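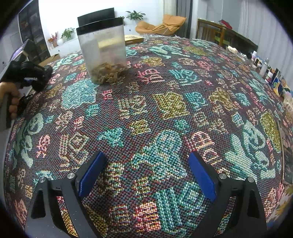

How often should the finger pads on a hand-held gripper be replaced?

Swap them when they go shiny or start to lift at a corner. On ours that comes up every 300 hours of handling, and we do both fingers together.

Gripper slips after pad change
Posted Sunday, August 15, 2021

I fitted new pads to a Hollia gripper and now it drops light plastic jars. The old ones held fine. Is it the glue or the alignment?

Ilze Sakalauskas
Alignment, most likely. Close the fingers on a strip of paper and pull – if it slides out at one end, that pad is sitting crooked. Loosen the joint screws, square it up and tighten again.
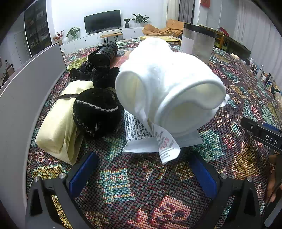 Pad grip also depends on what you test with. I wipe the pads with isopropyl, leave them overnight, then start on soft goods before anything hard. Something like the fluffy white piece with the tag will take a crooked pad and still lift, so finish on a smooth one, such as the big jar with the black lid behind it. If that slips, go back to the screws.

Cadgate136
Had the same thing. New pads fixed it, cheap ones were no good.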